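Lettre aux adhérents, 2 juin 2021

Équipement : où en est le budget rayon

Vous avez été nombreux à nous écrire depuis la réunion d'avril pour savoir si, oui ou non, la coopérative allait s'offrir un bras pour la mise en rayon (et merci pour vos messages, même les plus sceptiques, on les a tous lus !). Alors voilà, sans trop de détours, où nous en sommes avec les deux devis reçus, celui de Nishimura et celui de Vimberg, et ce que nous pensons proposer pour la boutique de Nusthorpe.

Avant de parler machines, il faut parler du travail lui-même. Remettre en ordre un coin de bières, avec du verre d'un côté et de l'aluminium de l'autre, c'est un enchaînement de petits gestes qu'on fait sans y penser et qui pèsent lourd dans un cahier des charges.
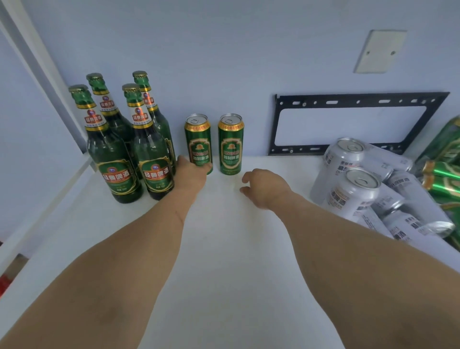

Bouteilles, canettes vertes et canettes argentées, à ranger à la main.

Une canette debout, un bras sait à peu près la saisir. Une canette couchée sous une autre, c'est une tout autre affaire, et l'écart se retrouve directement dans les prix. Vimberg propose un préhenseur unique, loué 700 euros par mois, prévu pour des articles déjà debout et séparés. Nishimura demande 1 220 euros par mois, mais avec deux préhenseurs, la vision, et la reprise des produits en vrac. À cela s'ajoutent, dans les deux cas, 800 euros de mise en service, et la formation de l'équipe que nous n'avons pas encore chiffrée (on y reviendra dans la prochaine lettre, promis).

Il y a aussi la question de la place. Des rangées serrées, c'est joli et cela se vend bien, mais il faut que la pince puisse passer entre deux bouteilles sans bousculer les voisines. Une main s'en débrouille en attrapant le verre par le bas ou par le milieu, selon ce qui est libre. Nous avons donc demandé aux deux fournisseurs un essai sur un rangement comme celui-ci, sans écarter les produits pour leur faciliter la tâche.

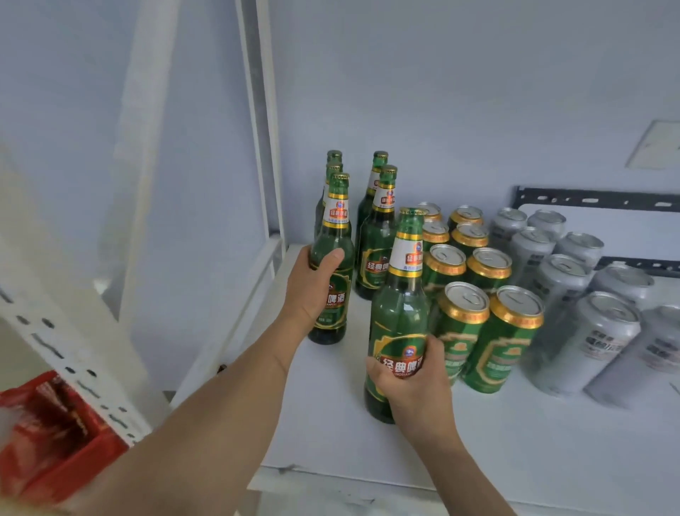
Ce que nous proposons

Notre préférence va à une location de 4 mois, sans achat, dans la seule boutique de Nusthorpe. L'entrepôt de Getside attendra : les volumes y sont différents et l'électricité doit d'abord être refaite. Si vous avez déjà travaillé avec ce genre de matériel, même dans un tout autre métier, écrivez-nous, votre expérience nous serait bien utile pour relire les contrats, surtout la partie maintenance, qui est longue et franchement pas très digeste. Les deux devis complets sont à consulter à l'accueil, dans le classeur bleu.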